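The planner is fine, the number is the problem

Wed 10 April

I have now read the release notes for Walmont 10 twice, and I still can't tell you what changed in the planner. I can tell you what changed in the marketing, which is that "task success" has been replaced by "task completion" and the number next to it went up.

Some background for anyone who doesn't spend their evenings on this. Walmont is the task layer we've been running on our two-arm sorting setup since December. You give it a goal, it breaks the goal into picks and places, and it hands those to whatever motion planner you've got underneath. We use Kavanagh for that part, mostly out of habit. The job is snack bags into bins. It's a dull job and I like it for that reason. Bags are shiny, they crumple, they overlap, and a perception stack that looks great on wooden blocks tends to go quiet when you show it a bag of chips.

So I ran 171 episodes on the old version and then the same starting layouts on the new one. Same arms, same tuning, same lights as far as I can manage it with that glare coming in. I didn't touch the grasp thresholds, which the upgrade guide says you "may wish to revisit." I'd rather know what the upgrade does before I start helping it.

What it does is retry. The old version would miss a grasp, log a failure and stop. The new version misses a grasp, backs off, looks again and has another go, up to 14 times by default. If the bag ends up in a bin on attempt eleven, that's a completion. I have no objection to retries. My own code is full of them. But if you put a retry loop around a thing and then publish the before and after on one chart, you haven't shown me a better planner. 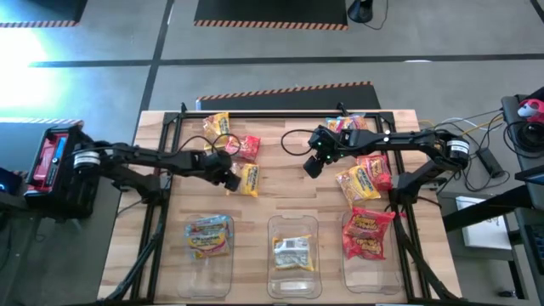

The part I expected to hate was arm assignment, and I'll be fair to it. Deciding which arm goes for which bag used to be a nearest-gripper rule with a coin flip in the middle, and the two arms would regularly both claim the same bag and then sit there waiting for each other. That deadlock is gone, or at least I haven't managed to trigger it. There's a proper reservation on the shared space now. Whoever wrote that should have had the top line in the release notes, and it's in a bullet near the bottom under "misc."

Perception is another story. Two bags of similar color, one lying over the corner of the other, still come back as a single object with a grasp point right on the seam between them. I wrote to Jamshid Esfahani about this, since he maintains the segmentation plugin, and he was decent about it. He said the training set had very few overlaps and that a new one was coming. He said that last time too, and I told him so, and he took it well.

Then there's the Dondley viewer, which you now have to install whether you want it or not. It draws lovely smooth plans. It draws them from the commanded positions, so if a joint lags or a gripper stalls on a bag, the picture on screen carries on being lovely. I lost most of a Saturday to that. The raw log had the answer on line 432, a gripper timeout in plain text, while the viewer showed a clean close and lift.

For the moment I've set max_retries to 1, turned the viewer off, and kept the new arm assignment. With retries off, the grasp results for the two versions look the same to me. I'm not going to publish a percentage, because one table and one kind of object isn't enough to hang a percentage on, and I wish more people felt that way.

A couple of readers have asked whether they should switch to Furken instead. I haven't run it on this table. The demo video has a cut right before every place, so I'd want to see the logs first.

If you have Walmont 10 running on anything soft or shiny, send me your attempt counts per pick. Leave the completion rate out, I've seen it.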